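22 June 2026 – kitchen corner, Ernlow set

Started on the tabletop layout before lunch. Brown top sits on the big white table again, taped nothing down yet. Want the layout agreed before the Billgate people look at it in September.

Dish rack stays low and central. Light blue plate in the back slot, yellow in front. Tried talking myself into more plates, no. Two reads fine.

Corn on the round woven plate, both cobs. Keep them side by side, tips the same way, otherwise it looks like they got dumped there.

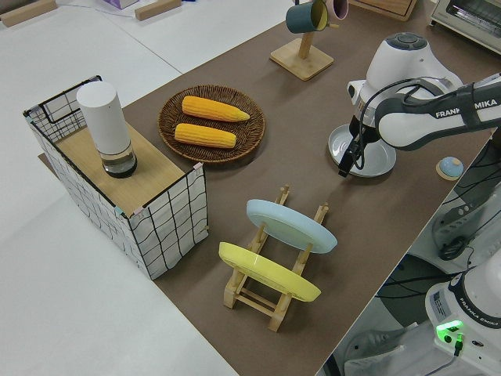 Layout A, box with board on the left, rack in front.

Box: the wavy grid fabric one, board across the top as a counter. Teal and pink tape still showing at the corners – redo with white if there's any left in the drawer. Tall white container can live on the board for now, but check it doesnt rock when the table gets bumped.

Mug tree is good. Teal and pink together up top. Bedoya list has it as item 7, label still says "cup stand", fix that. Toaster oven item 10.

Cabinet: oak grain, black bar handle. Sits at a bit of an angle. Undecided, I sort of like it but the sheet says square to the table edge. Ask.
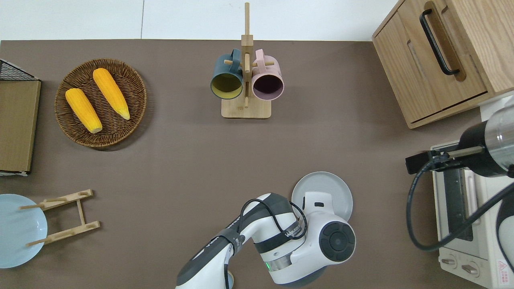 Mug tree, cabinet and toaster oven, corn at left.

To do
– felt pads for under the cabinet
– wipe oven window, front knobs too
– measure mug tree base, never wrote it down
– storage code for the plates is 2345, dish rack 3384 (had these swaped on the old sheet)
– new printout of the list, bigger type

Corn goes back in the food bin at the end of the day, not in the box. Rest can stay out till tomorrow.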